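Sorting Canned Goods by Lid Color: Pantry Project Report
Archana Chaturvedi, Household Storage Unit

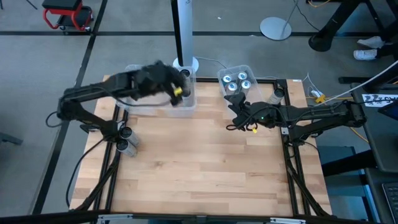 1. Purpose

The pantry at Girard Hall takes in canned food all through the year, and by January the shelves are hard to read. Cans get stacked with their labels facing the wall, and people pull out three or four before they find the one they want. My project tested whether clear plastic bins make a shelf easier to use than open stacks.

2. Materials

The work was done on a butcher-block table with two clear bins, one wide and low and the other smaller. The cans had either silver lids or dark ends. I went by the ends and did not sort by contents, so that a person could check a bin without lifting anything out.

3. Method

Cans with silver lids and blue markings went in the smaller bin, standing upright in pairs. Cans with dark tops went in the wide bin, starting at the right end. Anything not yet placed stayed on the tabletop. I kept the middle of the table clear for working.

I used two layouts. The Filari layout fills a bin from the back. The Finau layout fills it from one side. Both names come from the storage handout we used in class.

4. Results

Filling from the back suited the small bin. The pairs stayed in line and the open space was at the front, where the next can goes in. In the wide bin, filling from the side was easier to keep up, but cans tipped over when the bin was carried half full. In the shelf test, 7 of 8 students found the right can faster with the bins than with open stacks.

5. Problems

The wide bin is too low for tall cans to lean on. I would try a divider next time, or a second small bin. Sorting by lid also fails when two brands use the same color, and in that case a label on the front of the bin is needed.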